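3.2 Walking the route after dark

I'll admit I went into this part of the study thinking night would be the easy half. Fewer people, fewer shadows to fight, and I love shooting street signs when they're lit up! Benedita Quintela and I walked the Losness route in January and came home with 867 photos, of which we kept 80 for the rating task (Roswitha Kohlhase did the culling, and she's tougher than I am). We left flash off the whole time and set ISO 800 at every stop, so the raters would be comparing places and not camera settings.

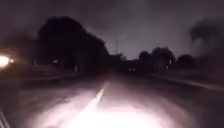

Figure 2. Painted line on a road at night.

Our raters cared a lot more about bright spots than I expected. If a shop window or a street lamp blew out to plain white, they marked the picture down, even when I thought the rest of it was lovely. The glare at the far left of Figure 2 is the kind of thing I mean, a big white blob with a soft halo, and your eye goes there before it gets to the line on the pavement. Shigeru Koyama argued that some glare makes a street feel alive, and the shots from the Clivier end of the route sort of back him up. They scored well with bright signs in nearly all of them. I come back to those in Section 4, along with the two raters who disagreed with everybody.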